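Gasoreo Table Kit

The Gasoreo Table Kit is a bench-top automation package sold by Zenik for handling household crockery. It is offered to small workshops and training rooms as a finished product, a description that reviewers have questioned. The kit covers software, practice objects and support visits; arms and grippers are bought separately.

Tasks

The best-known task is called Cup to Tree, in which a two-fingered gripper takes hold of a cup and is meant to hang it on a peg of a wooden mug tree.
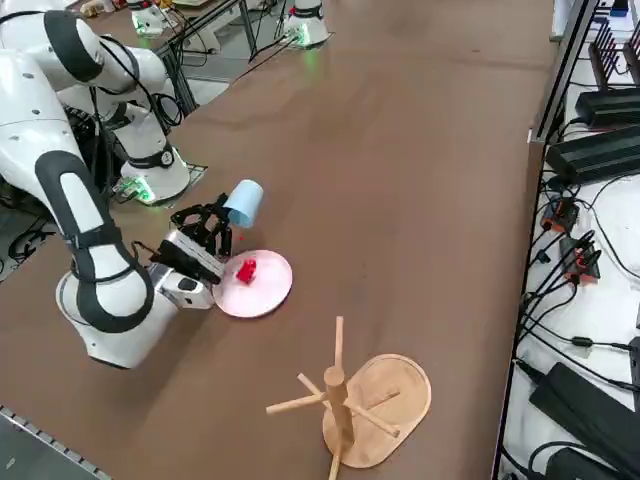

Vol. 3, p. 138

Zenik's brochure says the task needs "no expert setting up". The printed manual gives it 37 pages. A trial by the testing firm Clirkov, published on Feb 22, 2020, ran the task 800 times and complained that the brochure did not say what counted as a success -- a cup let go near a peg could, on a generous reading, be scored as hung.

Picking up

A cup lying on its side is treated as a separate case. The software looks for the rim and tries to place one finger inside the opening and the other outside. Clirkov found this worked well with plain plastic cups, the sort supplied with the kit, and had little to say for it with anything heavier. Handles are not mentioned in the manual at all.
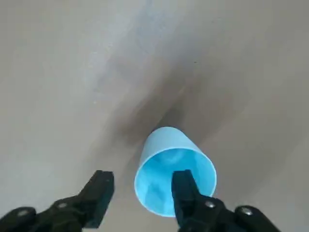 Price and support

The support plan is sold by the year through Papadakis, the only listed dealer. Prices are given on request -- a habit that makes comparison with rival kits difficult. An update promised for April was to add bowls. No independent test of it has been published.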